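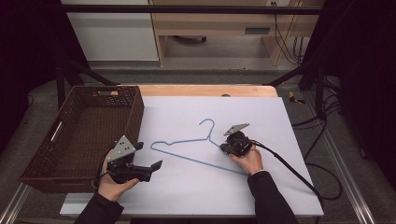 Garment Sorting Table - Inspection Checklist

Ririnard Linen Services, Barroso Building, Room 21
Form 1736, completed January 5, 2021

1. Table and work surface
White board lies flat and does not rock when pressed at the corners. Table legs tight.
Result: Pass
Comment: Wipe the board at the end of each shift. The Culer surface cleaner is approved for this use.

2. Wire hangers
Check each hanger for sharp ends at the twisted neck, bent hooks and chipped coating. Light blue hangers are to be laid flat on the board for checking, one at a time.
Result: Pass with comment
Comment: Of 179 hangers checked, 8 were withdrawn for rough wire ends. Withdrawn hangers go in the metal recycling bin and must not be bent back into shape.

3. Baskets
Handle openings free of splits and snags. Basket to be empty before inspection.
Result: Pass
Comment: The brown woven basket is kept at the left side of the table. Staff are asked to move it fully onto the tabletop before loading - a full basket resting on the edge of the board can tip.

4. Cables
No cable to cross the walkway or hang where it may catch a foot.
Result: Action required
Comment: Cables running off the right side of the table are to be clipped to the table leg. Clips on order from Ikcombe.

5. Clothing
Long sleeves close-fitting at the wrist. No loose cuffs or bracelets when handling hangers.
Result: Pass

6. Floor and lighting
Floor dry, mat edges flat, all ceiling lights working.
Result: Pass
Comment: Mat replaced in October.

Item 4 remains open until the clips are fitted and the form is countersigned.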